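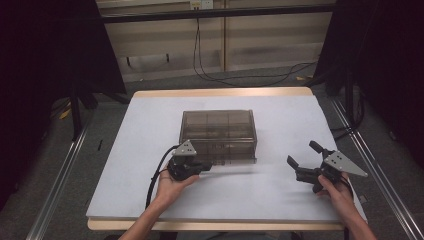 Why would anyone need another website about food on television, a reader called Wekach wrote to us in our first month, when most of the ones we've got just copy out what the chef said and put "secret" in the headline?

Fair point, and we've kept it at the top of this page ever since. Prendano was set up by people who watch a lot of cookery programmes and believe very little of what they're told in them. When a presenter says the onions will be golden in five minutes, we get a timer out. When a judge calls a supermarket custard "as good as homemade", we'd like to know who made the other one.

So far we have cooked 918 recipes from television and from the books that go with it. Of those, 843 could be eaten. That is a lower bar than it sounds, and we're still arguing over a fish pie.

What we publish
Recipe tests, programme reviews and the odd grumble about studio kitchens where no one ever washes up. We cook each dish twice, in 2 different home kitchens, with ordinary ovens. If the results don't match, we say so and print both.
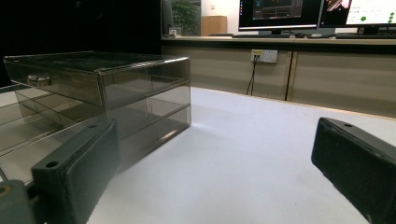 Smoke-tinted drawer unit on a white tabletop

What we don't publish
Gossip about chefs' marriages. Lists of "hacks". Anything sent to us by a press office with the word "iconic" in it — we had a lot of those in March.

Who pays for it
Readers, mostly. We had 1778 paying members in April 2023, and our sister newsletter, Maltico, covers its own costs. We buy our own ingredients and pans. Sârbu, our small test kitchen, is hired out for private suppers when we aren't using it, and we don't review anyone who has rented it.

Corrections
If you've made a dish we said was hopeless and it came out well, write in with your timings and oven setting. We may not believe you, but we will cook it again.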